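Projects > Tumosix > Data > README

Search this site Go

We use cookies to remember your settings. Accept Decline

# Tumosix cable and chore set

Tumosix is a set of simulated two-arm episodes on household and shop-floor jobs. It was put together at Vondside to answer a fairly narrow question: which ordinary chores can a pair of bench-mounted arms get through today without a person stepping in? The short version is that rigid things are mostly manageable and floppy things mostly are not. The rest of this file covers what is in the set, how it is laid out and where it falls down.

Release: July 2018

## Contents

There are 528 episodes in the release. Each one has a joint log, a gripper log, rendered views and a plain text note on the outcome. The tasks fall into these groups:

- `cable`: laying out, coiling and re-spooling a cable on a bench
- `sort`: moving small parts from a mixed pile into trays
- `fold`: tea towels and work rags, flat fold only
- `wipe`: wiping down a bench top with a cloth
- `stow`: putting tools back on a marked board

`cable` is the largest group, with 260 episodes. We put the most time into it because every workshop we spoke to in Flovcombe named tangled leads and hoses among the jobs they would happily hand over.

## Layout

```
tumosix/
 cable/
 sort/
 fold/
 wipe/
 stow/
 scenes/
 notes/
```

Scene files are kept apart from the episodes. If you move `scenes/` the relative paths in the episode headers will break. There is a path override in the loader config; set it once and leave it.

## Outcome labels

Each episode is labelled `done`, `partial` or `failed`. A person applied the labels after watching the playback. `partial` is used generously in `fold` and strictly in `sort`, and we have not gone back to even that out. Read the notes before you compare groups.

A `done` in `cable` means the cable ended up inside the target area with no crossing left in it. It says nothing about speed. Some of the `done` episodes are very slow, and a person with a spare minute would have beaten them easily.

## What we found

Sorting and stowing are close to usable. The arms miss a pick now and then, but a second try usually fixes it. Wiping looks good on playback, though the simulator has no model of grime, so all we can report is coverage of the surface.

Folding is poor. The cloth model is stiff compared with a real tea towel, and the controllers still lose the second corner.

Cable work sits somewhere in between. Pulling a length off a spool is fine. Winding it back on is where things come undone, especially when one arm has to hold tension while the other guides the lay. The Sasaki controller, which is the baseline we ship, handles the first few turns and then lets slack build up near the flange. Retraining it on the `cable` group alone helped a little. We would not put any of this in a home, and in a shop we would want someone standing by.

## Known problems

- Friction on the cable is a single value for its whole length.
- Contact between cable and table is jittery at low step sizes.
- 2 episodes in `stow` have swapped left and right gripper logs. They are listed in `notes/errata.txt`.
- Render colours were changed in January and older views were not redone.
- `fold` has no held-out split.

## Loading

The loader reads one group at a time. Start with a batch of 100 if you are short on memory. Larger batches work but the joint logs are not compressed.

## Licence

Free for research and teaching. Ask before redistributing modified scenes.

## Bench scene, cable group
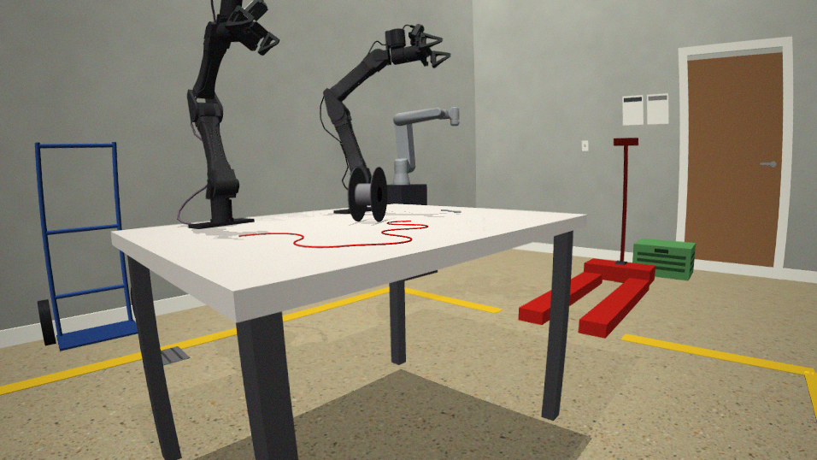
Can the baseline controller be used on real arms?

It hasn't been tested on hardware. The gains were tuned in simulation only, so expect to retune them and run at low speed first.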